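Why Do Cars Need So Long to Stop?

Road Sense for Under-Twelves, from the Tisbridge Safer Streets page
Written by Faith Kombo
December 12, 2023

You have probably noticed that grown-ups have one sentence they save for roads. It is "Look both ways!" and they say it in a special voice, usually while looking at their phones. It is good advice. It does leave out the interesting part, though, and the interesting part is why a car that has already seen you may still be unable to do anything about it.

Let's start with a driver. We will call her Mrs. Purner. Mrs. Purner is driving down a street at 30 miles an hour, thinking about soup. A ball rolls into the road. What happens next?

You might say, "She stops." She will, but first a lot of other things have to happen.

The thinking part

Before Mrs. Purner's foot can move, her eyes have to see the ball. Then her brain has to be told about it. Then her brain has to stop thinking about soup, decide that a ball is important, and send a message all the way down to her foot, which is about as far from her brain as a message can go without leaving Mrs. Purner.

All this takes a second or so, if she is wide awake and paying attention. A second sounds like nothing. You can't even finish a decent sneeze in a second. But a car going 30 miles an hour covers 44 feet in that time, and it does so at full speed, because nobody has touched the brake yet. This is called the thinking distance. It gets longer if the driver is tired, or looking at a map, or arguing with someone in the back seat about whose turn it is to choose the music. (Yes, that means you. You are part of the braking system. Please be a quiet part.)

The braking part

Now the foot is on the pedal. Pads squeeze against the wheels' brakes, the tires grip the road, and the car begins to slow down. It can't stop all at once, and the reason is that moving things like to keep moving. Scientists have a word for this, inertia, and they are very proud of it.

You can feel inertia at home. Put a dish on a table and give it a gentle push. When you let go, it slides on a little before it stops, even though you have finished pushing. (Use a plastic dish. Ask first. I am not writing to your parents for you.)

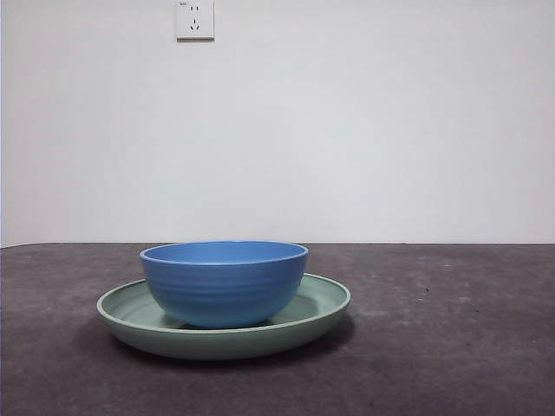
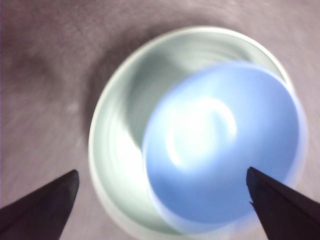
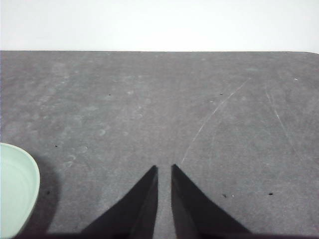 What stops a sliding dish is friction, the rubbing between the dish and the table. What stops a car is friction too, in two places: inside the brakes, and where the tires touch the road. Each tire touches the road with a patch not much bigger than your shoe. There are 4 of them. So a whole car, with Mrs. Purner, her shopping and her spare umbrella, is being held back by four shoe-sized bits of rubber. I think about this more than I would like to.

Twice as fast is more than twice as far

If a car goes twice as fast, how much farther does it need for braking? Most people say twice as far. I said so too, when I was nine, in front of the whole class, and I was told to sit down.

The real answer is four times as far. Fast things carry a lot more energy than slow things, and the brakes have to get rid of every bit of it, mostly by turning it into heat. So a driver who goes "just a little faster" to get home for supper has bought a much longer stop, and has saved enough time to butter one side of a piece of toast.

Rain, ice and leaves

Water on the road makes it slippery. So do wet leaves, which look very pretty and behave like banana peels. Ice is the worst. On ice the tires can hardly grip at all, and a car may need many times its usual distance to stop. The thinking part stays just as long as before, of course. Weather does nothing for Mrs. Purner's brain.

Heavy trucks usually need more room than cars, too, even on a dry day. If a truck is coming, give it plenty of space and don't assume the driver can see you. Trucks are tall and you, for the time being, are not.

What this means for your feet

When you stand at a curb, you are really doing a sum. How far away is that car, how fast is it going, and could it stop? The trouble is that children's eyes and brains are still learning to judge speed, and plenty of grown-ups are not brilliant at it. So don't do the sum in a hurry.

Stop at the edge. Look left, look right, and look left again. Listen as well, but remember that electric cars can be very quiet at low speeds, like cats. Find a crosswalk if there is one. Wait until the cars have truly stopped, and try to catch the driver's eye before you step out. Then walk. Running is for playgrounds, and for when someone says there is cake.

And if your ball goes into the road, let it go. Balls are cheap. I know it was your favorite one.

Something to try outdoors

Last May, Linnea Öberg took her class to the Zuslow Street playground with a tape measure and a lot of chalk. One child ran toward a line while another stood to the side with a whistle. When the whistle blew, the runner had to stop. Then everyone measured from where the runner had been at the whistle to where the shoes ended up.

Every runner went past the spot where they wanted to stop, and several accused the whistle of cheating. They tried it again while reciting the alphabet backward, and the chalk marks got farther apart. You can do the same in a park or a yard, well away from traffic. Jog first, then run, and mark both stops in different colors. If you don't have a whistle, shout "Soup!"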